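# Questions about *The Ferry Side of Town*

**What kind of book is it?**

Essays, fourteen months' worth of walking turned into prose! Abelardo Echeverri spent that time on foot in Cotlow, a river city most guidebooks skip, and wrote about whatever stopped him: stairways, bakeries, the old customs shed, a bridge with two names.

**Do I need to know Cotlow?**

Not at all. Plenty of our early readers had never heard of the place, and a few are now planning trips (we're thrilled). There's a fold-out map inside the back cover.

**Where should I start?**

The essays stand alone, so jump in anywhere. Our own favorite is "Bermúdez Street at Low Water" – it has the flood, the piano and the best paragraph on brickwork we've ever published.
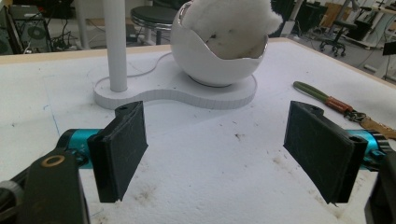
*Two gripper fingers over a white tabletop.*

**Who made the drawings?**

Elvira Alvarado, who also drew the map. She worked in pencil and ink, and the paperback keeps every one of her drawings at full size.

**How many copies are there?**

We printed 2000 for the first run and have ordered 3000 more for October. The second printing fixes three typos, including the one on the spine. Sorry, Abelardo!

**Is there an audiobook?**

Yes, and he reads it himself! You can hear him enjoying the long sentences. It's sold through the Plemik shop along with the e-book.

**Can my book club get a discount?**

Clubs ordering three or more copies pay no shipping. Write to us first and we'll send a code, plus a sheet of discussion questions.

**Will there be another one?**

He's already at work on Kirau, a harbor town farther down the same river. No date yet – the first pages are wonderful, though.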